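Last updated 2024-01-04

I stopped buying clothes in November of the year before last, and apart from socks I have kept to it. I didn't plan it. I had moved to Skeltberg for work, the flat had one narrow closet, and everything I owned had to fit on the rail or go in a box under the bed.

The first thing I learned was how little of it I wore. When I finally went through the boxes I had 186 items, counting scarves. Most had not been out since the move. My friend Imke Fuchs took two bags for the swap table at her office, and the rest went to the thrift shop on Hovum Street over 3 weekends.

What stayed was mostly dark and mostly old. I worried I would get bored with it, but I get dressed faster now and I don't think about it much. The money is harder to judge. I used to spend a little every month without noticing, so I can't say exactly what I've saved – enough that I paid for the train to Ollura last summer without touching the rent account.
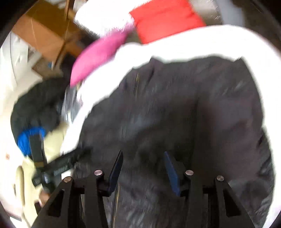
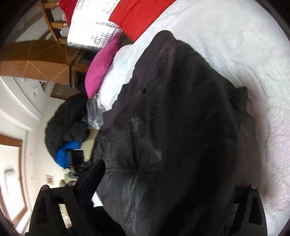

Dark gray, as usual.

Repairs are the part I had to learn. Kartini Setiawan from the Tjoa sewing evenings showed me how to sew on a button with a thread shank so it doesn't pull. I've gone to six of those evenings and can now do buttons, hems and small tears. I can't do zippers. The last one I tried took nearly 2 hours and I ended up paying the tailor anyway.

I wash less often, too. Sweaters get hung by the window overnight and go back on the rail if they smell fine. Jeans wait until they look dirty.

I will have to buy winter boots before long. The left one lets water in at the toe and has been glued twice. Kartini says there is a man near the station who does soles, so I'm going to ask him first.

Contact | © All posts and photos by the author | Back to top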